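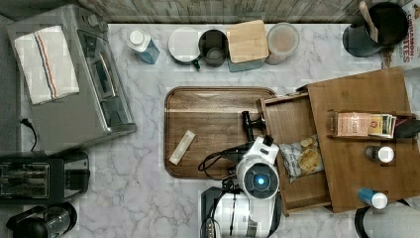

Heather Farquharson

Household Tips: Caring for Vinyl Records and Sleeves at Home

Records kept in ordinary living rooms will remain playable for decades if a few habits are observed. The following guidance is intended for owners of small and medium collections, and it assumes no special equipment.

Storage

Store all records upright. A stack laid flat places weight on the lowest discs and can leave a ring on the jacket. Shelves should be divided at short intervals so that no group of records leans. Keep the shelf away from radiators, sunny windows and outside walls that become damp in winter.

A full shelf is heavy. The Tivavberg cabinet in our listening room holds 79 albums per section, and it is fixed to the wall at two points. Owners of lighter furniture should fill the lowest shelf first.

Handling

Hold the disc by its edge and label only. Return it to the inner sleeve as soon as the side has finished, and place the sleeve in the jacket with its opening facing up. Paper inner sleeves that shed dust or have split should be replaced with lined ones.

Cleaning

Brush the record before each play with a dry carbon fiber brush, following the grooves. For fingerprints, use a record cleaning fluid and a soft lint-free cloth, keeping moisture off the label. Allow the disc to stand in a rack until fully dry. Household glass cleaner and dish soap are not recommended.

The stylus should be brushed from back to front, never from side to side. Consult the turntable manual before applying any liquid to it.

Jackets

Price stickers on older jackets may be loosened with a hair dryer on its lowest setting. Work slowly from one corner. If the printed surface begins to lift, stop and leave the sticker in place. Split seams may be repaired from the inside with acid-free paper tape.

Davina MacAulay has contributed a separate page on cassette tapes, including the replacement of worn pressure pads.

Revised 2 Jul 2026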